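Pundirby opens its second framing shop in Conville

CONVILLE - Friday, October 10, 2025 - I'm Imtiaz Khondokar, I started Pundirby in a rented garage, and I'm so happy to say our second shop opens its doors this morning! We're in the old Manolakis shoe store on the corner (yes, we kept the green awning).

We'll frame pretty much anything you carry in - kids' drawings, concert posters, your grandmother's needlepoint. There are 46 moldings on the wall to pick from, and small wooden frames with cardboard backs are ready to take home the same day.

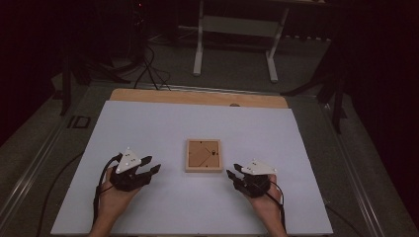 Opening week

Bring in any print this week and the mat is on us. We're also hanging some 300 snapshots that neighbors dropped off in September, so come and find your street. Coffee's on from nine, and parking behind the building is free for the first 3 hours.

Contact

Ask for Imtiaz at the front counter, or stop by our first shop and leave a note with whoever's in.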